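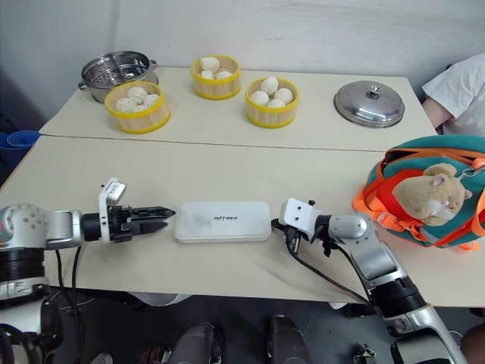 Bun bench, far table: steel pot with basket at the left, lid at the right, three yellow-rimmed steamers between.

November, 14:20. Layout for the loading order.

Steamer 1 (front left, against the pot): full, buns packed tight. Steamer 2 (back, by the wall): the squarer pieces. Steamer 3 (right of 2): five smooth buns, one on top. Lid flat, knob up.

Weights. Steamer 1 loaded, 1,253 g on the Usta scale. Steamer 3 loaded, 800 g. Scale checked beforehand with the 1,000 g weight, read 2 g over. Not corrected in the figures above.

Rim diameters still to be measured. The Gotix sheet gives one size for all three and I would like that confirmed before Birsen Uysal orders liners from Cáceres.

Seam between the two table sections: keep steamers clear of it, they rock.

To do: label steamers on the underside, copy layout to the Brudumau folder, repeat with the pot lid on.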